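Progress report to the Pirkero Fund – school clothing bank, second period
2021-09-24
Prepared by Ruwan Kanagaratnam, Zutia Family Support

Print this page | E-mail this page

Short version: we're on track with giving out, behind on storage, fine on money until December.

Target for the period was 500 children outfitted before school started. We reached 388. Most of the gap is the two weeks we lost when the Kumarasinghe Hall roof leaked and we had to move the racks out. Referrals kept coming the whole time so there is a waiting list, mostly middle school sizes. Working through it now, biggest families first.

Referrals come from school counselors and the county health clinic. The clinic is new this period. Their forms leave out shoe size – we've asked them to add it, no answer yet.

Sorting is still the slow part. Donations come in mixed bags, adult and kids together, and everything gets checked for stains, zippers and missing buttons before it goes on a rack. We changed the intake sheet in the summer so items are logged by size first and then by type. Faster, but the old stock still has to be re-logged and that isn't finished.

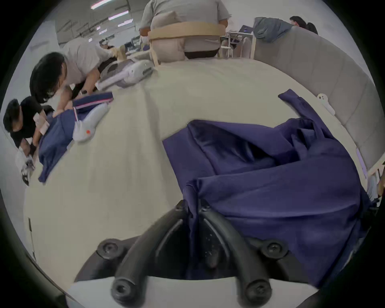

Navy garment on the table.

Staffing: two part-time sorters as planned. One left mid-period, replacment started after a gap. Evening pickup is covered. Saturday pickup is not, and parents have asked for it more than anything else.

Laundry: the Gameck contract is working out ok. Turnaround was slow at first, now down to 2 days. We'd like to keep them for next period at the same rate if the fund agrees.

Spending: under on transport, over on shelving. Six new racks instead of the four in the budget, as the old ones rusted after the leak. Would like to move the transport underspend across to cover it. Receipts sent seperately.

Next period:
Clear the waiting list
Finish re-logging old stock
Winter coats – drive opens before December, need drop-off points on the east side
Decision on the hall. Landlord says roof is fixed, we want that in writing before we move back

Need from you: a yes or no on the shelving money, and the date for the next payment.

Comments (3)

Marla T. – Is there a list of sizes you're short on? Our church has a lot of boys' 14–16.

deniseR – Saturday pickup would be a huge help, I work till 7 on weekdays.

Ruwan K. – Marla yes please, 14–16 is exactly what we need. Bring them to the side door.

Contact: Zutia Family Support office | © 2021 Zutia Family Support | Back to top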